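Questions I Get About Fixing Up Old Wooden Drawers

I started taking in secondhand dressers and little cabinets in January, and my inbox filled up faster than my workbench did. So I put the most common questions on one page. I'm a hobbyist with a garage and a lot of sandpaper, so take it all in that spirit!

Do you sell the pieces you fix?

Sometimes. Most go to a shop called Biwott, where Toon Bosman gives me a corner by the window. I don't ship furniture (I tried once, with a nightstand, and I still get a stomachache thinking about it). If you want something, go in and look, pull the drawers open, sniff inside them. That's half the fun of buying old furniture anyway.

My drawer sticks. What should I try first?

Take it all the way out and look for shiny spots on the runners and the bottom edges of the sides. Shiny means it's rubbing. Rub a plain white candle over those spots, slide the drawer in and out a bunch of times, and see how it feels. I'd say wax fixes more drawers than any tool I own.
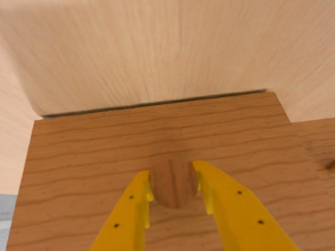

If wax doesn't do it, wait for a dry week before you sand anything. Wood swells in humid weather, and a drawer you shave down in August will rattle around all winter. When you do sand, go lightly with 120 or finer, and test the fit every few strokes. I've ruined a perfectly nice side panel by getting into a rhythm and listening to the radio.

Can I swap the knobs without drilling new holes?

If you're going from one knob to another knob, nearly always yes. Check the screw thickness and how deep the drawer front is, and bring an old screw to the store with you. Going from a two-screw pull to a single knob is more work. You'll need to plug the old holes with dowel and glue, let that dry overnight, trim it flush, and then drill in the middle. Put a piece of masking tape down before you drill so the wood doesn't splinter.

My new knob keeps spinning. Help?

Oh, I love this one, it's so easy. Usually the screw is a hair too long and bottoms out before the knob is snug. Slip a washer on the inside of the drawer and tighten again. If the threads inside the knob are chewed up, poke in a sliver of toothpick with a dab of wood glue, and leave it alone until morning.
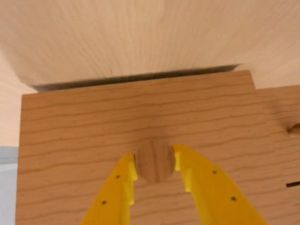
What finish do you use?

For bedroom and living room stuff, Nirkow hard wax, thin coats, wiped off well. It smells a bit like oranges and it's very forgiving if you miss a patch. For anything near a sink I switch to Stukeck, a water-based varnish, and I do 3 coats with a light sanding in between. Don't put either one on the runners! Wax only there, please.

And lay your rags out flat outside to dry if you've been using oil. Balled-up oily rags can catch fire all by themselves.

How do I tell solid wood from veneer?

Look at the edges and the end of the board. On solid wood the grain on the face carries over the edge in some way that makes sense. Veneer stops short, and you can often feel a thin line with your fingernail. A veneered piece can still be lovely – my favorite dresser is one – but you have to sand it by hand and very gently, or you'll go straight through.

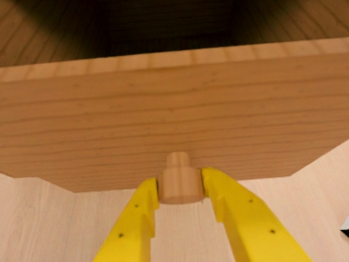
Fine grain along the face, short bands on the top edge.

Is it worth paying for a class?

I did, and I'm glad. Frøydis Eklund runs a weekend one at the Zunlow workshop for $115, with materials included, and there are only 9 spots. She taught me to cut a dovetail that holds, although mine are still ugly. If that's too much money right now, buy a beat-up cabinet from a yard sale and practice on that. You can't make it much worse.

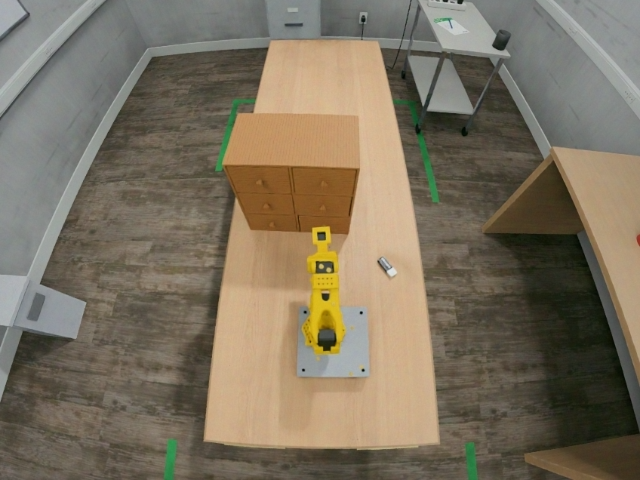 One thing I'd add for beginners is to number your drawers before you take them out. Use pencil, on the back. Old drawers look the same but each one has worn itself into its own slot, and mixing them up will give you an evening of swearing.

How many people read this thing?

The newsletter goes out to 3,000 of you now, which is wild to me. I do read every email, though I'm slow. If you're asking about a stuck drawer, tell me what kind of runners it has and whether it got worse with the weather, and I'll get back to you when I'm in from the garage.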